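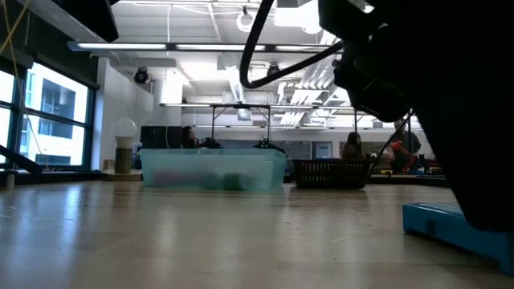
第2期の進捗をご報告します。前期の報告書で「8月には軌道に乗る見込み」と書きましたが、軌道には乗りました。ただし、当初お見せした線路とは少し違うところを走っています。課題は相変わらず容器から容器への移し替えで、人がアームを遠隔で動かして手本を示し、その記録から動作を学習させるという方針にも変更はありません。変わったのは容器のほうです。申請書に書いた不透明の箱はやめ、半透明の青緑のケースと黒いかごの組み合わせにしました。ケースの壁越しだと、底にある緑や紫の物がぼんやりとしか見えません。人間の操作者でさえ目を細めるのですから、学習する側にも同じ苦労をしてもらうのが公平だろうという判断です。

手本の収集数は当期末で363本になりました。申請時の目標は超えていますが、胸を張る前に内訳を申し上げますと、初期の分には操作者の迷いがそのまま入っています。つかむ前に一度ためらい、位置を直し、もう一度ためらう。これを学習させたところ、方策は実に忠実に、ためらうことを覚えました。評価を担当したゲノヴェファ・ソプチャク(Genowefa Sobczak)の所見欄には「礼儀正しいが進まない」とあります。現在は、操作者が手を止めた区間を前処理で切り詰めてから学習に回しています。切り詰めすぎると今度は遠慮がなくなるので、しきい値はまだ調整中です。

操作者は現在6名です。訓練はタデウシュ・シュルツ(Tadeusz Szulc)が受け持ち、最初の半日は記録をとらずに動かすだけ、午後から本番という段取りに落ち着きました。当初は初日から記録していたのですが、その成果物については、保存容量の有効活用という観点から触れないでおきます。

操作装置は2種類を比較しました。Zuvby社の手持ち型コントローラと、Kamex社の小型リーダーアームです。前者は覚えるのが早く、後者は手首の向きがきれいに出ます。操作者の好みは割れ、会議を開いても割れたままでしたので、かごの縁に近いところへ置く動作は後者、それ以外は前者と使い分けています。ご想像のとおり、座標の取り方が両者で違いますから、データをそろえる変換処理を書く仕事が増えました。当期の予定にはなかった作業で、工数はバルバラ・パヴラク(Barbara Pawlak)が全面的に負担しています。本人から特に苦情は出ていませんが、変換処理の関数名を読むと、心境はおおむね伝わってきます。

手を添えて直接アームを動かす方式も試しました。動きそのものは滑らかなのですが、記録に教える人の腕まで映り込みます。自律動作の評価では当然その腕がありません。方策から見れば、頼りにしていた先輩が本番当日に欠席するようなもので、結果もそれに見合ったものでした。この方式は軌道の確認用に限って残し、学習用データからは外しました。

環境面では、窓と照明に手を焼いています。天板に照明が筋になって映り込み、昼間は窓からの光も加わります。午前に集めた手本だけで学習したものを夕方に動かすと、つかむ位置がずれる傾向が見られました。ブラインドの設置も検討しましたが、導入先で毎回部屋を暗くしてもらうわけにもいきませんので、時間帯を散らして集める方針です。操作者の勤務表が急に研究上の重要書類になりました。

ケーブルについても一点。アームの上部から垂れる太いケーブルは、手首を大きく返したときの余長の取り方が決まらず、当期中に3回、固定位置を変えました。そのたびに可動範囲の確認をやり直しています。次期の予算案に配線部材の項目が増えているのは、この件です。金額は小さいのですが、審査の際に必ず質問が出る類いの項目ですので、先に書いておきます。

次期は、物の配置を毎回変えた条件での評価と、失敗しかけたところから操作者が立て直す手本の追加収集を行います。うまくいった手本ばかり見せていると、少しずれただけで方策が途方に暮れるためです。収集計画はライル・モントーヤ(Lyle Montoya)がまとめており、Tavwood社の担当者にも手順書の確認をお願いしています。

未解決の事項は、操作装置の一本化と、前述のしきい値です。前者については、次期の中間報告までに結論を出します。Gajewski社から借用中の力覚センサは返却期限の延長を申し入れており、回答待ちです。認められない場合は、かごへの接触を伴う評価を先に済ませるよう日程を組み替えます。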